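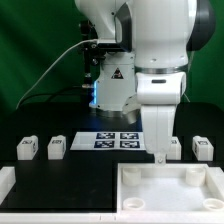

Cell at Gavusbridge, fingers closed, hook at the rear rim of the tray.

June 5, 2022

Working rules for the tray cell, rev 4. Weidong asked for something written down before the Todville people start using the same layout, so most of today went to going through the old sheet line by line at the bench and changing what doesn't match how we work. Xiuying read it in the afternoon and her comments are folded in. Where we disagreed I've written both.

Scope. The sheet covers the arm, the gripper with the hook tip, the table, the marker board, the small blocks and the tray. It does not cover the controller cabinet. That stays with the electrical sheet, and nobody should copy lines from one into the other the way we did in January.

Before power

Walk the cables first. Follow each one by eye from the arm to where it leaves the backdrop and check that it has slack at full reach toward the front rail. The old sheet said "check cables," and two of us had been reading that as "check they are plugged in." New wording: follow each cable along its whole length, both sides of the arm.

Hook tip screw: check with the driver, not by hand. If it moves at all, stop, reseat the tip, redo the tool offset and write it in the log. Don't snug it up and carry on. Run 515 is the reason for that line. The tip had been tightened without a note, the offset was stale, and we spent most of a day blaming the vision side.

Stop button: press it, confirm the arm drops out, release it, reset. Done at the start of each session by whoever is going to run the arm. If a second person takes over, they do it again. Weidong wanted once per day. Xiuying wanted once per person and I agree with her, so it's once per person.

Markers

No fingers on a printed face. Pick the blocks up by the sides that carry no marker. A scratched marker gets replaced, it doesn't get inked in with a pen. (Found one inked in last winter. It detected fine most of the time, which made it worse.)

The board goes flat on the table and is checked with a straightedge after anything has touched it. Block positions: we argued about this for a while. The old rule said the blocks must sit square to the table. In practice one or another gets nudged, and detection doesn't care about a small rotation as long as the pose is read fresh. What matters is that people don't straighten a block in the middle of a run. So the rule is now: set the blocks before the run, leave them alone until it ends, and if one gets bumped, mark the run as bumped and go on.

Marker IDs are to be listed in the Cekeditz config and nowhere else. Take the paper list off the cabinet door. To do, me.

Approach and clearance

Anything within 30 mm of the tray is done at the reduced speed setting. Measured from the lowest point of the tool, and that means the hook, not the ends of the fingers. The old sheet measured from the finger ends and predates the hook.

Come down vertically, then move sideways. 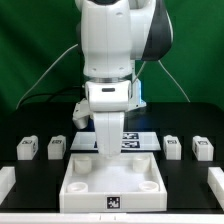

No sideways travel below the height of the tray wall unless the program is a contact program and is named as one. Contact programs start with CT_ in the file name. I renamed the ones in the shared folder this morning. If your bookmarks broke, that's why.

Hover checks: before the first contact of a session, bring the tool to the hover pose over the rear rim and stop there. Look at it from the front and from one side. If it looks off, it probably is, so jog up and redo the offset. Looking at the numbers on the pendant doesn't count as the check. They will agree with themselves whatever the tool is doing.

Hands

Hands stay in front of the rail whenever the arm has power. Reaching in to turn the tray or pick up a block means the arm is in hold and the person reaching has the pendant. If two people are at the cell, the one with the pendant is the one who reaches. This is stricter than the risk assessment asks for. Weidong thinks it will slow down resets and he may be right. We'll keep it for now and look at the reset times next month.

Don't use the status light as proof that the arm is safe to approach. It tells you what state the controller thinks it's in. Xiuying wants this line in bold on the printed copy.

Warning labels on the arm stay uncovered. No tape, no sticky notes, no zip tie across one, even for an afternoon.

Tray

Only the tray with the corner cylinders is to be used with the current programs. The plain trays on the shelf look close enough at a glance and have been grabbed by mistake. Part number for the right one is 1961, and I'd like it engraved on the underside. Asked the Xu shop whether they can do that on the next batch. No answer yet.

If the tray gets dropped, check that the walls are square before it goes back on the table. Cylinders that have come loose are glued only with the tray clamped to the fixture, never freehand.

Log

One line per run: run number, program name, who, tool offset version, anything touched by hand. "OK" by itself is not an entry. If nothing was touched, write "nothing touched." Aborted runs keep their number. Please stop reusing numbers, it makes the camera folders impossible to match up afterward.

Changes to these rules go in as a new revision with a name on it. Pencil notes on the printed copy are fine as suggestions but they aren't rules until they've been typed up.

Open items

- Xiuying asks whether the reduced speed zone should also cover the blocks. My feeling is yes for the inner ones and it doesn't matter for the outer ones. Simpler to say all of them. Decide with Weidong.
- Backdrop cloth: needs a rule about how it's fastened behind the table. Folds have not caused trouble so far but a loose edge near the arm could.
- Table top is shiny under the lights from some angles. Not a safety matter, belongs in the vision notes. Moved there.
- Send rev 4 to Todville once the speed zone question is closed. Ask them to send back their list of differences before they edit anything.
- Old revisions: archive, don't delete.

Printed one copy for the cell and put it in the sleeve. The rev 3 sheet is in my drawer.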